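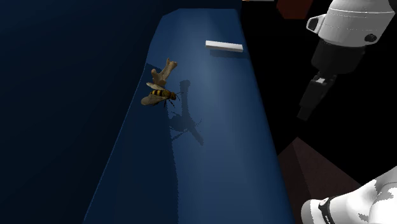 Anneliese Kohlhase would like it known that she never asked for the bees to be moved to Pralenbridge, only that somebody repair the fence between them and her washing line. The Zarkcombe Beekeepers' Society has taken her remarks on board and is moving the bees to Pralenbridge.

Press release, April
By the Zarkcombe Beekeepers' Society

ZARKCOMBE – After 12 years behind the bowling green, the Society's teaching apiary will leave Zarkcombe on Monday for a new site at Wegener Orchard, on the Pralenbridge road. The move will begin at 5 a.m., an hour chosen by the bees. Members have been told that there will be tea. They have not been told who is making it.

The orchard has 400 apple and plum trees, a proper gate and a shed with most of its roof. It also has no neighbours within shouting distance, a feature the Society did not request but has come to admire.

"We had 2 complaints last summer and both were fair," said the Society in a statement it spent most of an evening agreeing. "One concerned a christening."

Beginners' classes will start again in the orchard once the colonies have settled. The course covers handling, swarm collection, the treatment of mites and how to tell a honeybee from a wasp before ringing us at supper time. Veils and gloves can be borrowed. Those with large feet should bring their own boots, as the Society's pair is a size six and has been for as long as anyone remembers.

The cost of the new stands and fencing has been met by a £1000 grant from the Clodis Fund, which asked in return for a small plaque and a jar of honey. The plaque is ready. The honey will depend on the weather.

Drivers on the Pralenbridge road early on Monday may meet a slow trailer with its hazard lights on. Please do not sound your horn. Please do not overtake with the windows down.

The fence behind the bowling green will be repaired in the week after the bees have gone.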